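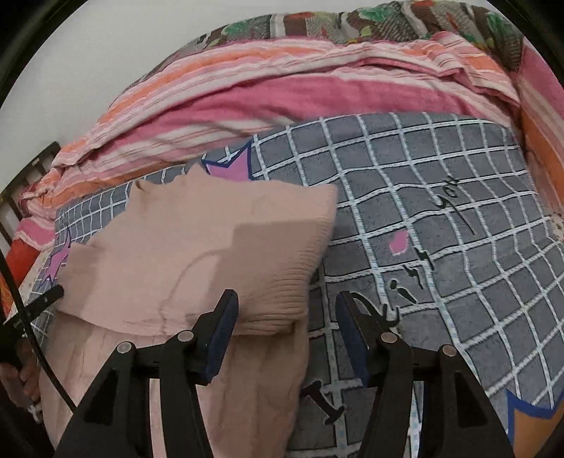
Mon 4 March

Up too late again, and my tea has gone cold beside me, but I want to get this down while it's fresh. The gripper opens wide now, properly wide, and I've been practicing on laundry all evening like a child with a new toy. I've named the whole project Otley, after nothing in particular, and Najwa Twal says I talk about it as if it were a dog.

Folding is so much harder than I thought back in November, when I was still happily picking up blocks and feeling clever! Cloth slides away, or bunches, or you get two layers when you only wanted one. I did pink over and over this evening – the ribbed part is the easiest place to get hold of, and the flat part is the worst, with nothing to pinch. The checked sheet has its own opinion too, being soft underneath, so if I press down to get the tips under an edge the whole bed gives and the edge goes with it. I must try the same thing on the kitchen table and see how much of the trouble is mattress.

I worked through 100 tries before supper and meant to reach 200, but my wrist complained and I let it win. Over 291 in the notebook altogether now, if I include the bad ones from last week, and I do include them. Eero Ruotsalainen thinks I should throw those out. He may be right, he usually is about such things, but I'm fond of them and they cost me a whole weekend.

He also looked at the linkage for me when I took it by the workshop and thought the pivots were a touch stiff on one side. I couldn't feel it myself until he said so, and now of course I feel nothing else. A drop of oil tomorrow, then, and I'll go over the pads with a damp cloth, and write to Laaksonen about the spare pins, which I have put off for 7 days.

Najwa is coming on the weekend with a bag of her boys' T-shirts, all sizes. I promised her soup. Must buy leeks.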